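Speaker notes: A Slow Week in Stekham
Travel evening, Nov 15, 2020

Opening. Wait for the lights, say hello, thank people for coming out. Ask for hands: who has been on a river boat? Who has been on one that stopped for goats? (I have, and I'll get to it.)

I went to Stekham for the shadow plays and stayed for everything else. It's a small river town, two hours upstream from Brandisgate by the slow boat. There is a fast boat. Please don't take the fast boat! You miss the herons, the floating post office and the man selling hot corn from a canoe.

The boat leaves at 6:40 in the morning. Get a seat on the left going up, on the right coming back. Goats: tell the story here, keep it short, the landing at Carner, eleven minutes, the captain singing.

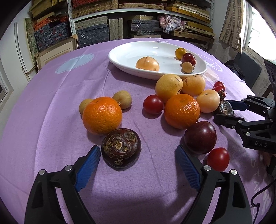

Mornings in Stekham belong to the market. It starts before sunrise along the old customs wall and it is loud and wonderful, and the growers want you to try everything before you buy. I came away every day with more than I could eat. If you bring fruit to a table back home, put it out the way they do there, all sorts together, a bright orange mandarin next to pale yellow things with scars on their skin. Marks on the peel put off no one in Stekham. The scratched ones were often the sweetest I had all week, and the sellers will tell you so, at length.

Pause for water. Check the time, should be at 15 minutes.

Now the shadow plays. They run through September only, on the steps below the Du temple, and they start when it's properly dark, so don't trust the hour on the poster. The screen is a bedsheet, a very big one. The puppets are cut from hide and some are over 100 years old. You hear the drums first, from across the water, and then this huge bird shape comes up and the children all scream. I screamed too. Play the sound clip (second button, the first one is the goats).

I sat through three nights of the same story and it was different each time. The puppeteers bring in local gossip, and a lady on the next cushion kept translating for me until she was laughing too hard to go on.
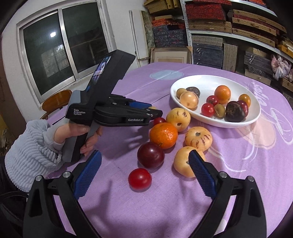

Sit low and near the drums if you can. Cushions are rented at the foot of the steps, and you give them back to the same boy on your way down. There's tea at the interval, very sweet, with cardamom.

Day trip: the walk to Carner along the dike, 40 minutes if you don't stop, half a day if you're me. Kingfishers! Take a hat, there is no shade until the brick kilns. You can get the boat back from the landing.

Getting there and where to stay: handout by the door. Mention the guesthouse with the blue gate, ask for a room over the river.

Questions. If it's quiet, ask who has seen shadow puppets somewhere else and get them talking.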